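Home | Kits | Manuals | Spares | Contact

4. Your first shelf and floor trial

You've got the Skonadix hand fitted – now the fun part!

1. Tape your squares on the floor and put the shelving where the arm can reach it.
2. Load the Osden pick profile and set the grip limit to 275.
3. Start with a light, bendy part. Curved panels are brilliant for learning how the fingers close.
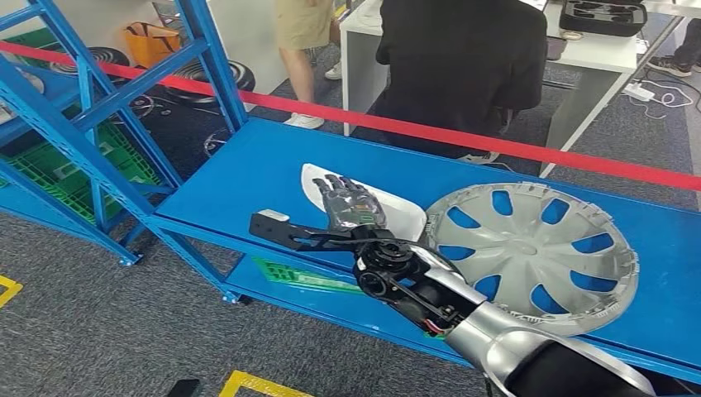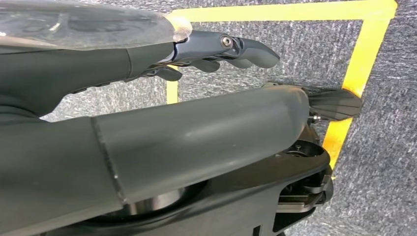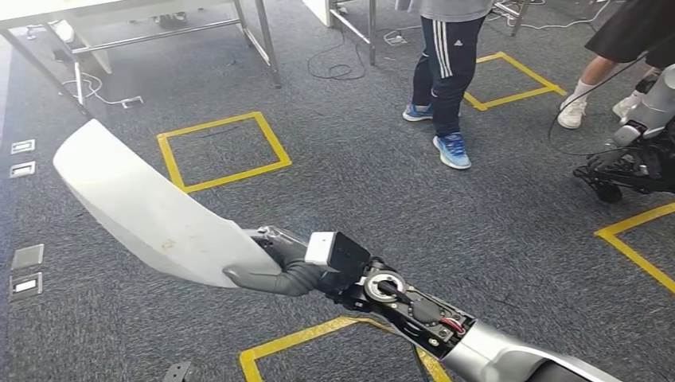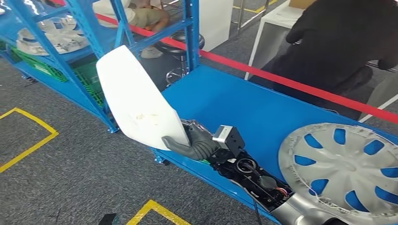
4. Run the pick 12 times before you change anything. The hand feels its way in surprisingly gently, and you'll soon spot a poor approach angle.

Note: limits over 300 need the stiffer finger pads (part 627).

Caution: keep loose sleeves and cables away from the wrist joint. Press stop before you reach in.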